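June, 11 pm, bench notes – natural dye trials

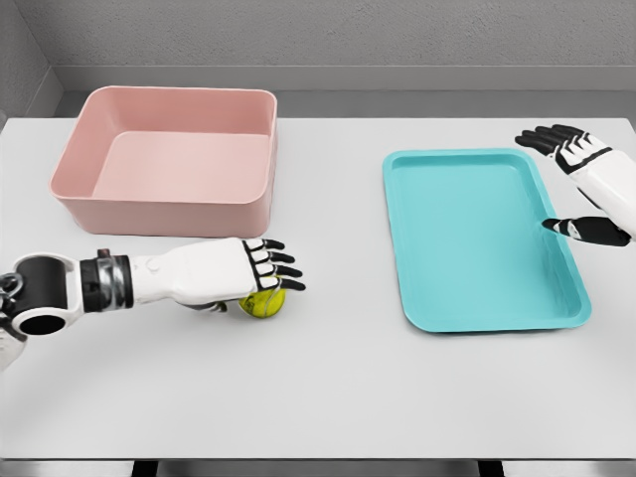

Pink bin and tennis ball on the white tabletop, render.

The madder came good tonight! Batch 6 went into the pot with a pinch of chalk and came out a proper brick red, the first one I'd happily wear. Batches before it were all some sort of tired orange. Same wool (the Staniseo two-ply), same alum, so I'm giving the chalk full credit until somebody talks me out of it.

Weighed out 156 g of root, soaked overnight, then kept it well under a simmer. Woo-jin thinks I still let it creep too warm at the end and he may be right – there's a brown cast on the skein that sat nearest the bottom. Lovely brown, though. Keeping it.

Weld next. Digby Pirihi left a sack of dried tops by the sink and they smell like a hayloft. I want a yellow strong enough to overdye with the leftover indigo, and I'd love to get 2 greens out of one vat if it holds up.

To do:

- rinse the Cadska sample again, still bleeding a bit
- label skeins BEFORE they go in (string tags, the paper ones dissolved)
- ask Woo-jin for his iron recipe
- light test: half of each skein under card on the south sill

Exhaust bath is in the lidded bucket. Please don't tip it, there's a good coral left in there!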